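**Isari kitchen project: progress to the end of April**

You asked for a report of two pages. You are getting rather less, as the oven supplier has used up most of my words.

The recipe booklet is nearly done. We printed 500 copies of the trial version in February and have given away all but one box, mostly to people who came in for the toilets and were too polite to refuse. The lentil pages have been rewritten. The old ones asked for a "generous amount" of salt, and the Cliltalberg group took us at our word.

Cooking sessions now run at 4 in the afternoon, which suits parents and ruins everyone's tea. Play cooking for the under-fives goes on in the same hour and has a longer waiting list than the adult course. I have tried not to take this personally. 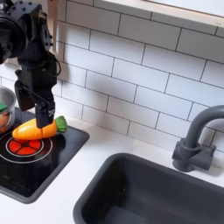

Évan Pruvost thinks the under-fives should have a second hour before we spend anything more on the adults, and wrote as much across the top of my draft. He would also like the soup week dropped. I have agreed to the hour. The soup week stays.

On money: we have spent £1,000 less than planned, all of it down to Dutier failing to deliver the second oven. They now say June. They said March in a very similar tone.

Still to do before the next payment:

- final print run with Kvaran, once they find our proofs
- gas check
- a new lock for the spice cupboard

I would be grateful for a decision on moving the oven money into next year.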